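Stop Selling Me Two Computers in One Box 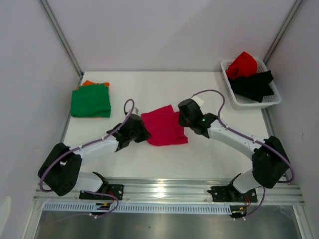

Maximiliano Figueroa

Got the Zatell catalog in the mail again. Page after page of the same promise. A laptop that replaces your desktop. A laptop that replaces your server, even. Nine pounds, and a power brick you could prop a door with.

I don't want it. I don't think most small offices want it either, and I'm tired of hearing that we do.

Let me back up. In March our office bought two of the big Wallell machines. Full desktop chip, huge screen, the works. $2,361 each, before the extra memory. The pitch was simple: carry your whole desk with you. Fine. Who carried it? I did, for a week. Then it sat on the desk plugged in, fan going like a hair dryer, doing exactly what the $1,144 Tarigan tower next to it was doing. Slower, too. The hard drive in the tower is faster and nobody at the store brought that up.

Battery life? Under an hour if you do any real work. So you're hunting for an outlet at the airport, at the client's, everywhere. A desktop with a handle.

The makers will say, but you can upgrade it. Sure. I priced a second hard drive for the Wallell. It needs their bracket, their cable, their part number. Close to 300 dollars. Same size drive for the tower was under 200 and I put it in myself over lunch with one screwdriver. Upgradable ought to mean I can walk into any store and buy the part. It ought to say so on the box in plain words.

And repairs. When the screen went on one of ours the whole thing went back to the depot. Screen, files, mail, everything, gone for over two weeks. If a monitor dies on a tower you borrow teh one from the next desk and keep working.

I know there are people who need these. Trade show crews, folks doing video out of a hotel room. God bless them, let them have it. My gripe is with the ads aimed at the rest of us, the accountants and the print shops.

What I'd buy: the little Jido. Three pounds, dull gray, slow chip, runs all afternoon. Leave the tower at home base, copy your files over before you go. Yes its a pain keeping the files straight. Somebody should fix that, and I'd pay for the software before I'd pay for another giant laptop.

Anyway. One of the Wallells is for sale if anyone wants it. Bring a cart.

December 22, 2002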